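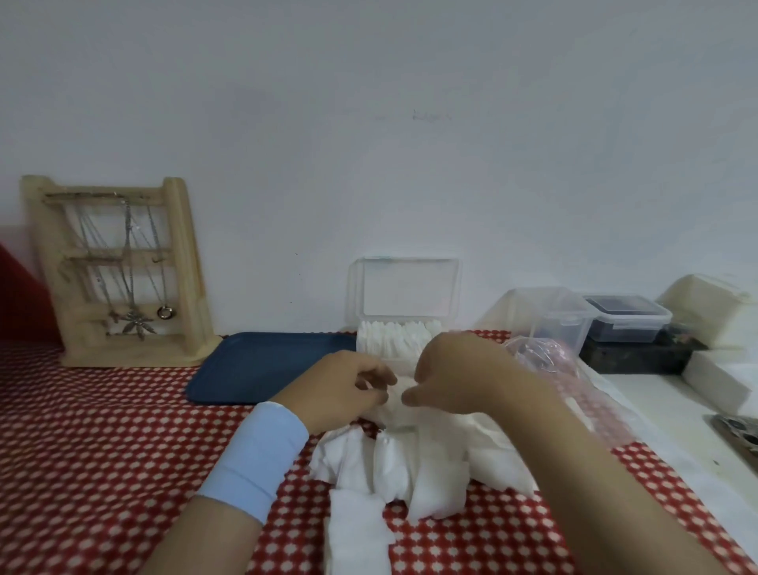 4. Recording the cotton sort (Goneck kit)

1. Start Stelard on the laptop. Wait for the beep.
2. Both hands over the cloth before you hit record – no hands, no take.
3. Pull the white pieces apart. Normal speed, dont slow down for the camera.

Note: leave the stand with the necklaces where it is. Same for the clear boxes. 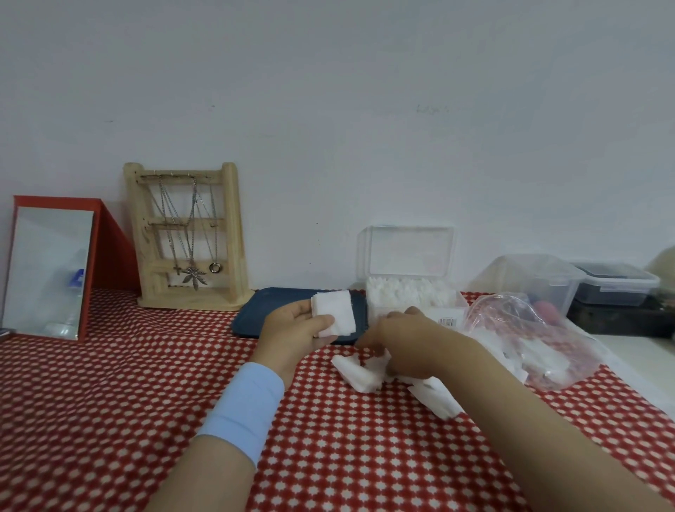 4. One piece at a time from here. Fold it square, put it down, reach for the next.
5. Dropped one? Keep going. Fumbles get labeled too.
6. Stop, save, shuffle the pile, go again.

Caution: sleeves off the pile – hides the fingertips and the take gets tossed.

Target is 3,000 good takes. We had 3,705 as of 9/30/23, 302 of them rejcted. Questions to Tatsuya Hayashi.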